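Mopping Without Misery: Flat Mops, Buckets and Shiny Floors

Posted 30th December by Raquel Vilela in Floors & Hallways

We had a houseful over the holidays, and by the time the last of my cousins had driven off, my kitchen floor had gravy, pine needles and something sticky by the fridge that I have decided to stop wondering about. So it seems a good moment to write up the mopping page I have been promising since I moved into the new place on Wostcombe Lane. Make yourself a coffee, this one goes on a bit.

Start dry

I know, I know. You want to get to the wet part. But whatever you leave on the floor before you mop will get pushed into the corners and dry there as a gray line, and then you'll be on your knees with an old toothbrush. Sweep or vacuum first, then go along the baseboards with a dry pad. My mother-in-law, Consolacion Dimaculangan, does the dry pass twice, once in each direction, and I used to tease her about it until I saw what the second pass picked up. Now I do it too (don't tell her).

Pick up the chairs, the pet bowls, the boot tray. Rugs go outside over the railing if the weather is decent.

String mop or flat mop?

I grew up with a string mop and I still keep one in the garage for the big muddy jobs, but indoors I've gone over to a flat one completely. It slides under the stove and the radiators, it doesn't fling water at the walls, and the pads go in with the towels. If you're buying, look for a pole that comes up to your chin or close to it. Too short and you'll feel it in your lower back by the second room.
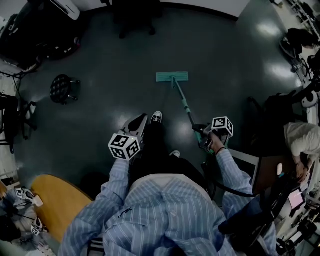 Pads matter more than the mop does. Have at least four, so you can change to a clean one whenever the one you're using starts to look tired. I change mine at every doorway, more or less. Wash them warm with a small amount of detergent and skip the fabric softener altogether – it coats the fibers and after that they just smear. Hang them to dry somewhere with moving air. A pad left balled up in a bucket over a weekend will smell like a pond, and no amount of lemon will bring it back.

How much water

Less than you think! Wring the pad until it stops dripping, then wring it again. A damp pad cleans just as well on an ordinary floor and you won't be tiptoeing around in your socks for an hour waiting. On wood I go drier still, and I keep a towel over my shoulder for any puddles.

Use warm water. For everyday cleaning I put a small squirt of dish soap in the bucket, and I do mean small. Most dull floors I get letters about are wearing a coat of old soap. Aileen Buenaventura wrote in to ask why her tile looked worse after every cleaning, and she was following a recipe from an old magazine that called for half a cup! She went over it with plain water on two evenings and wrote back with a great many exclamation marks.

Vinegar is fine now and then on ceramic tile, well diluted. Keep it away from marble, limestone and anything waxed. And never put it, or anything else for that matter, in with bleach.

Getting rid of streaks on a glossy floor

Gloss is lovely until the sun comes in sideways. Work backward toward the door in long, overlapping strokes, and turn at the end of each one without lifting the mop, so it makes a sort of lazy S. Keep the same edge leading the whole time so that whatever you've gathered stays gathered.

If you still see streaks once it's dry, wrap a soft dry cloth around the mop head and buff along the length of the room. I do this with the radio on. Ten minutes or so and it looks like a different floor.

Painted and sealed floors in garages, basements and workshops can be treated much the same way, with one extra step for grit. Sweep with a stiff broom, then a softer one, and only then go in with the damp pad. Oil spots should be covered with plain cat litter, left overnight and swept up before any water goes near them. For tire marks, dish soap on a damp sponge and some patience. Try anything stronger in a corner first.

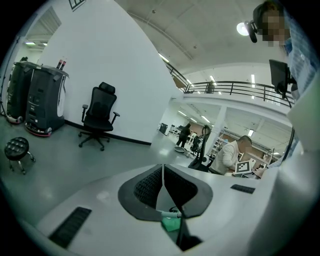 Gray floors and white walls in a bright workspace.

Pale walls will show you every splash, so when you're close to one, run the mop alongside it and not straight at it. If you do get a mark, dab it with a damp cloth while it's fresh.

Small things I wish I'd started sooner

Put a doormat on both sides of the door. It cuts the mopping in a busy house more than any product I've ever bought.

Empty the bucket when you can't see the bottom. Gray water goes on gray and dries gray.

Store the mop hanging up with its pad off. A plain nail will do.

Wear shoes with a bit of grip that you keep for indoors. I once went down flat in my slippers, holding the bucket, and I can't recommend it.

Tie up any cords before you begin, the lamp ones especially.

From the mailbag

Janaka Weerakoon asks what to do about candle wax on a tile floor. Let it harden, hold a bag of ice on it if you're in a hurry, and lift it with an old plastic card. Whatever film is left will come up with hot water and a drop of dish soap.

Jerome Dagdag wants to know how often a hallway really needs mopping in winter. With two kids and a dog, Jerome, I'd do a quick damp pass every couple of days where the boots come off, and the whole length once a week. Some weeks I miss it myself and we all survive.

In January I'll be getting to grout, so send me your worst ones.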